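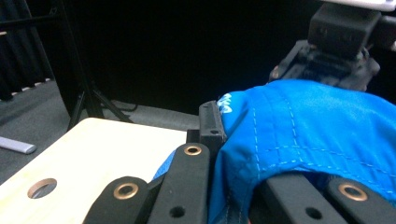 Ultan Buckley wrote in to ask whether a bright blue shirt like the Gruvar is really worth buying when everyone knows that color goes dull by spring, and whether the pale stitching starts to look grubby before the rest of it does. Fair questions, Ultan, and I had both of them myself when I ordered mine last March!

I paid 33 dollars for it, and it has been through the wash more than 80 times now (I keep a tally on the side of the machine, an old habit from when the kids were small). Cold water, inside out, never the dryer. The blue is still a proper royal blue with that bit of sheen I liked so much in the store, and the light stitching along the seams has held up nicely – one thread came up near the hem, and I snipped it and forgot about it. The white lettering has gone a little soft at the edges, but you'd have to be looking for it.

My grumbles are small ones. It creases if you so much as glance at it, so fold it warm from the iron or hang it up, and the sizing runs snug across the shoulders. I went up one size and was glad of it. I also tried the Vurkier, which costs 12 dollars more and feels heavier, and I gave that one to my brother – a lovely shirt for cold mornings, but I kept reaching for the blue.

Four stars from me, and I'd like it in green.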